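Chapter 6
Setting Out the Goods: Tables, Shelves and the Space Between

Think about the last store you really enjoyed walking around in. I'd bet you can remember something you picked up there, even if you went home without it! Good display does that. It gets your hand moving before you've made up your mind, and it's one of the most enjoyable parts of running a shop to learn.

In this chapter we leave the stockroom behind and come out onto the sales floor. You've already met Addale, the small shoe seller from Chapter 5, and its owner, Yiran Mao. When Mao took on a bigger unit in September she had 134 pairs to show and no plan for where they'd go. Her first floor sketch was a single rectangle with the word "shoes" in it. We'll follow that sketch through four versions, and you'll get to argue with every one of them.

We start with the two workhorses of any floor, the tall shelf and the low table. A tall shelf shows range. From across the room it tells people what kind of store they're in. A table is closer and friendlier – people lean over it, put their bags down, start talking. Add a cloth and a couple of chairs and shoppers will often stay twice as long as they meant to.

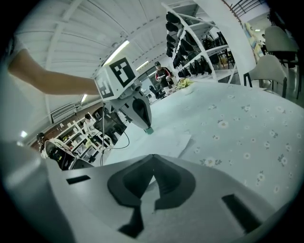

Figure 6.1 A table with a flowered cloth, white chairs to one side, and tall white shelving with black shoes and boots on angled shelves.

Look at the angle of the shelves in Figure 6.1. A tilted shelf turns the top of the shoe toward the shopper, so the laces, stitching and shape can all be read from a few steps away. Flat shelves hold more boxes, and we'll get to them in Section 6.3.

Before you read on, try this. Go to any store near you and stand just inside the door for one full minute. Write down the first thing you looked at, then the first thing you wanted to touch. Are they the same? Mine almost never are, and I love that. Keep your notes handy, as you'll need them for the floor plan project in Section 6.4.

Key terms: sales floor, fixture, facing, sight line, dwell time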